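How Cloth Is Made

Look at the clothes you have on. Nearly all of them are made of cloth, and nearly all cloth is made of yarn. There are two main ways to turn yarn into cloth. One is called knitting and the other is called weaving.

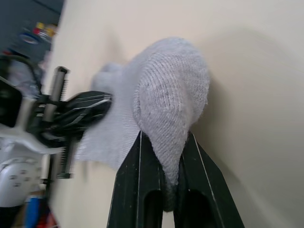
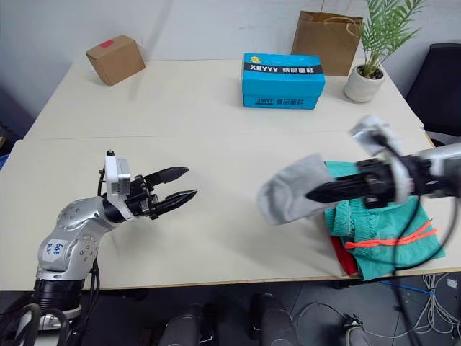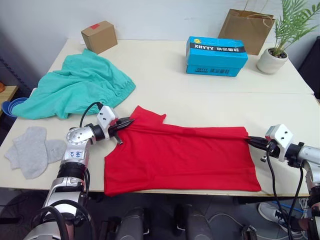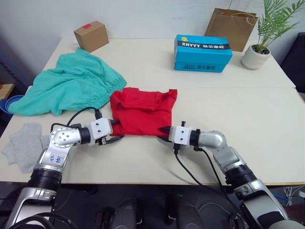 A gray knitted sock (first picture) and a red T-shirt (third picture).

What is yarn?

Yarn is a long string made of many thin hairs called fibers. Cotton fibers grow on a plant. Wool fibers grow on sheep. Other fibers, such as polyester, are made in factories. One fiber is weak and breaks easily. When a lot of fibers are twisted together they grip each other, and the yarn is strong. This twisting is called spinning.

You can try it with a cotton ball. Pull a little bit out and it comes apart. Now pull a little bit out and twist it as you pull. You will get a short piece of yarn.

Knitting

Knitted cloth is made of loops. Each loop is pulled through the loop below it, and a whole row of loops hangs on to the row before. A person can knit with two needles. A knitting machine can have 300 needles or more, each with a tiny hook on the end.

Loops can change shape. Pull on them and they get longer or wider. Let go and they move back. This is why a sock can stretch over your heel and still fit your ankle. Most T-shirts are knitted too, but the loops are so small that you may need a magnifying glass to see them.

Some socks and sweaters have ribs — lines of loops that stand up next to lines that sink in. Ribbed cloth stretches even more than plain knitting.

Weaving

Woven cloth has no loops. It is made on a loom. Long threads called the warp are stretched tight on the loom, side by side. Another thread, called the weft, goes over one and under the next, all the way across. Then it turns around and comes back.

Woven cloth does not stretch much unless stretchy thread is added. It is good for jeans, bedsheets, and tents.

Test it at home

Find a sock and a cotton handkerchief. Hold each one against a ruler and gently pull it sideways. Write down how far each one stretches. Then pull the handkerchief from corner to corner. It will stretch more that way, as the threads can tilt.

Words to know

Fiber: a very thin hair used to make yarn
Warp: the long threads on a loom
Weft: the thread that goes across

Written by Maëlle Robichaud
Updated Jul 17, 2025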